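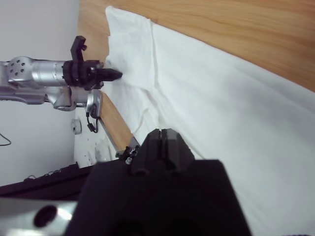

Linen Service: Revised Folding and Return Procedures

The Truddale Residence Linen Service will move to a revised folding and return procedure in June. The changes apply to all table linen, hand cloths and staff garments issued from the Grube Street linen room, and to the smaller store on the second floor of Jerell Hall. Departments that hold their own linen are invited to adopt the same procedure but are not required to do so.

The present stock includes 209 white cloths in regular circulation. During the last inventory, 13 were withdrawn for fraying or permanent staining and have been passed to the grounds department for use as rags. Replacements have been ordered from Starnanach, the current supplier, in the same size and weight as before. Departments should not purchase cloths separately, as odd sizes cannot be stacked with the general stock.

The following points will be in effect once the procedure begins.

1. Sorting. White cloths and dark garments are to be sorted before folding begins. Items with marks or open seams go into the repair bin at the end of the room and are entered on the repair sheet. Pins, pens and name badges must be removed from garments before they are handed in.

2. Folding. Each cloth is opened on the table, smoothed from the center outward and folded in half twice, with the hems kept inside. Dark garments are folded into a compact rectangle. A finished garment may be set down on a white cloth at the corner of the table while the remaining cloths are folded, as long as the two are separated again before shelving. 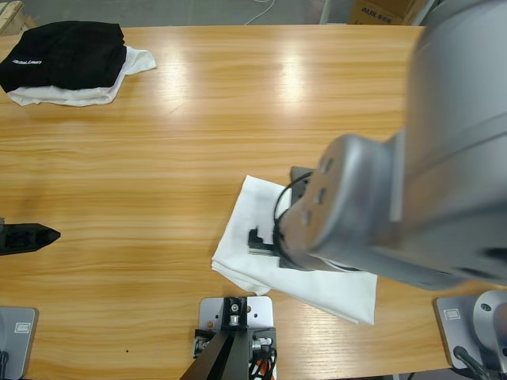 3. Stacking and labels. Cloths are stacked with the folded edge facing out. No stack on the upper shelves may be higher than the shelf marker. Labels are placed on the shelf and never on the fabric – adhesive residue was the most frequent cause of rewashing last year.

4. Returns. Used linen may be returned on any working morning through the side door. Large returns, meaning those of more than 200 pieces, require 2 working days' notice so that shelf space can be cleared.

Staff who fold linen as part of their regular duties will receive a printed copy of these points with their next schedule. A short demonstration will be held in each building, and attendance will be recorded as paid time. 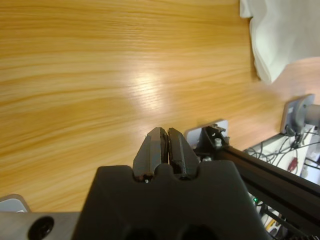
Care of the folding tables is also covered by the new procedure. Tabletops are to be wiped with a dry cloth before each session, and no sprays or polish may be used on them, as these can transfer to clean linen. On a light wooden top with a long, streaked grain, a bright reflection can hide dust or a small spill, so staff should check the surface from more than one side. Cloths waiting to be folded may be kept at a corner of the table, with the rest of the surface left free for the piece in hand. Rough spots or raised grain should be reported to the linen office promptly, before any further linen is opened on that table.

Questions about the procedure, and requests for additional repair sheets, may be sent to the linen office through the usual internal mail. Departments with standing orders do not need to renew them.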